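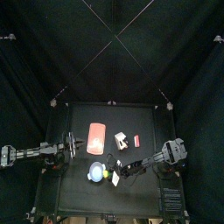 Jenico College of Management kept its Founders' Day in January with a full morning of music, thanks and rather a lot of tea, and the main hall was filled well before the lamp was lit at 9.30am. The students' choir opened with a welcome song they had been practising since the start of term (in the canteen, mostly, to the great enjoyment of the kitchen staff), and 700 students, parents, teachers and former students joined in with the last verse.

The Principal, Dr Pallavi Sachdeva, welcomed everyone and spoke fondly of the early days, when the college had 83 students and shared its only telephone with the post office next door. She asked the first-years to look up from their timetables now and then and get to know the people sitting beside them - "you will be ringing each other for advice for the next forty years," she said, and there was a good deal of laughter from the older rows at that.

The chief guest was Ms Cempaka Sumampouw, who finished her diploma at Jenico and now runs the training side of Jorkar, the furniture exporters. She told the students about her first job interview, for which she arrived a whole day early, and how the kind receptionist gave her lunch and told her to come back in the morning. Her advice was to ask questions even when they feel silly, and to write thank-you letters by hand.

Eight students then received the Nigam Scholarship, which pays their fees for the rest of the course, and the Jivell Cup for service to the college went to the second-year evening class, who gave up their free afternoons to teach basic accounts to local shopkeepers. The cheer for them was easily the loudest of the day!

A folk dance by the hostel students rounded off the programme, after which lunch was served under the neem trees. The former students' association has asked that anyone who left an umbrella in the hall collect it from the front office before the end of the month.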